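Entryway Storage Trial: Progress Report to the Ambrose Fund
Prepared by Ratih Tambunan, Corkville Home Organization Project
31 July 2018

Work since April

The second payment of $2453 was received and $530 of it remains. Most of the money went to shelving and house shoes for the shoe-sorting trial. Cheng-en Huang wrote the sorting routine and keeps the session notes.

The routine starts with slip-on shoes. Each one is picked up, turned the right way and set beside its match. The teal closed-toe slipper is handled the same way as the open slides.
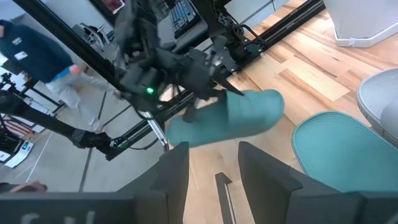

Why did we start with slip-ons?
They have no laces or buckles, and they are what most households in the Prallthorpe survey keep by the door.

Shelving and plants

The wire shelf is labeled SHELF 1(5). We also wanted a plant in the trial, as many of the surveyed entryways have one. A tall columnar cactus in a white planter fills that role, and shoes are to be kept clear of it.

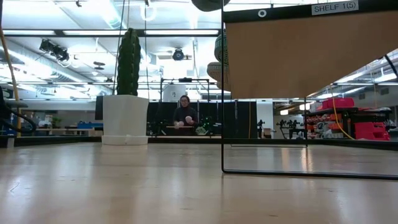

Will the shelf labels stay the same?
We plan to keep the current numbering until the trial ends, so that Cheng-en's notes match the shelves.

Pairing

Pairing is done on the butcher-block top, with a wooden board for the finished pairs. The slides are gray and dark green. Green pairs take longer to match, and the notes now list them separately. Two changes to the routine are being tested: straps facing one way, and gray before green.
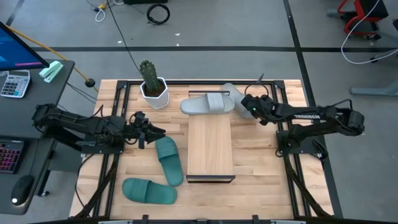

Next period

Three items are planned: boots, children's shoes, and a short written guide for households. The remaining funds will cover the boots and printing. We are not asking for a change to the budget.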